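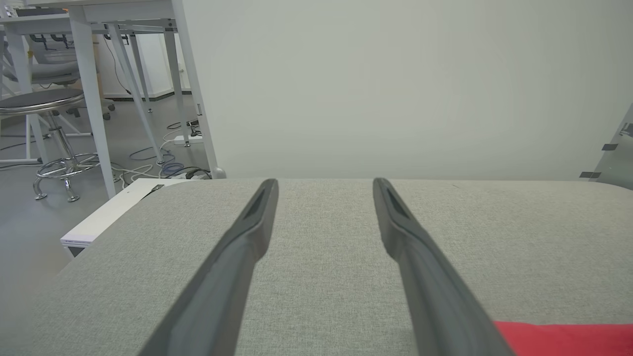
회색 직물 면 위로 뻗은 로봇 그리퍼의 두 손가락. 손목 쪽 카메라로 본 모습이다.

로봇 소프트웨어 업체 키비어(Kivier)가 사람이 원격으로 조종해 로봇에 작업을 가르치는 시연 프로그램 '캐스트포트(Castport)'를 2월부터 확대 운영한다고 밝혔다.

조종자는 손목 카메라 영상을 보면서 그리퍼를 움직이고, 이때의 동작과 영상이 함께 기록된다. 회사는 천을 집어 옮기고 펴는 작업부터 시작해 지금까지 시연 345건을 모았다. 상반기 목표는 1000건이다. 시연 한 건의 길이는 20초 안팎으로, 조종자 5명이 교대로 맡는다.

키비어는 천처럼 모양이 쉽게 변하는 물건은 동작을 미리 짜 넣기 어려워 사람의 조작을 그대로 기록하는 방식을 택했다고 설명했다. 손가락이 천에 닿는 각도와 놓는 시점도 기록 항목에 들어간다.

모은 자료는 협력사 보럼(Borum)의 세탁물 정리 설비에 먼저 쓰인다. 두 회사는 시험 결과를 보고 수건과 침구류로 작업 대상을 넓힐지 정할 계획이다.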